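Household Manipulation Student Project: Interim Report, October
Prepared by Kwadwo Kyei, project lead, for the Tomora education fund
Technical annex by Stepan Ostapchuk

1. Status

The project is on schedule for two of its four work packages and behind on one. Hardware assembly and the teleoperation software are complete. Data collection is in progress. Policy training has started on a partial data set and will continue through the next reporting period. No change to the overall budget is requested.

The student group currently has 15 members, split between the mechanical, control and data teams. Two students left at the end of the spring term and were replaced from the waiting list. Both replacements have passed the lab safety check and are cleared to operate the arms with a second student present.

2. Hardware

The two-arm platform was assembled over the summer from the parts list approved in the original application. Three items differ from that list:

The wrist bearings on the left arm were replaced after play was measured at the joint. The replacement set was supplied by Shevchuk and has run without fault.

The gripper fingertips were reprinted twice. The first version was too stiff to hold thin sheet material such as napkins and film wrappers. The current version has a softer pad and a narrower tip, and closes fully at low current.

The emergency stop was moved from the base to a cabled handset, at the request of the lab supervisor.

Cable routing remains an open issue. At full extension of the right arm the cable loop can catch on the elbow housing. The mechanical team has added slack at the wrist as a temporary measure. A clip has been designed and will be fitted before the next block of sessions.

3. Software

Students operate the arms through Drolutgate, the control package written by last year's group. Work this term covered logging, time alignment between arm state and camera, and a start check that refuses to record if any sensor is missing. The start check was added after 131 episodes had to be discarded because one wrist camera had stopped sending data. It has prevented a repeat of that fault.

Mean command delay is within the limit set in the application. Occasional spikes still occur when logging and video compression run on the same machine. Moving compression to the end of the session is the preferred fix and is now being tested.

4. Data collection

The target for the full project is 2,000 usable episodes. At the close of this period 1,890 had been recorded, before quality review. The review is done by two students working separately, and the data team expects to reject up to a tenth of the recordings. The shortfall will be made up in the coming period.

Three tasks are covered: clearing a table, sorting folded cloth, and picking up litter from a floor. The first two are close to complete. Floor litter was started last and is the reason this work package is behind.

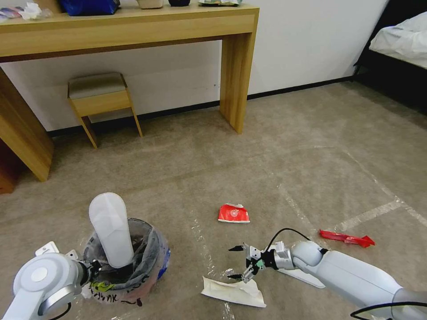
Floor pickup is the hardest of the three tasks for the current gripper, mainly on account of approach height and the range of material. The students set out light, crumpled items that differ in stiffness and outline, and the operator brings each one to a lined bin. A flat white napkin like the one under the open fingers gives very little edge to grip, and it lies on clear plastic film that has creases and reflections of its own. Crumpled red items are easier to locate against beige carpet, though the vision team notes that the detector confuses cups and wrappers of the same color. Bin position is varied between sessions so that the trained policy does not learn a fixed drop point.

Labeling is carried out in Triltness, a small annotation tool the data team maintains. Each episode receives a task label, an outcome label and a free comment. Agreement between reviewers is good on outcome and weaker on the cause of failure. The list of failure causes has been shortened, and earlier episodes will be relabeled against the new list.

5. Risks and next steps

The main risk is student availability during exams. Recording sessions have been moved to 4 p.m. to avoid clashes with lectures. A second risk is wear on the gripper pads, for which spares are in stock.

Planned work for the next period:

Fit the cable clip and repeat the full-extension test.
Complete floor litter recording and close the quality review.
Train the first policy on all three tasks and report success per task – with separate results for flat and crumpled items.
Submit the parts inventory and the remaining receipts to the fund office.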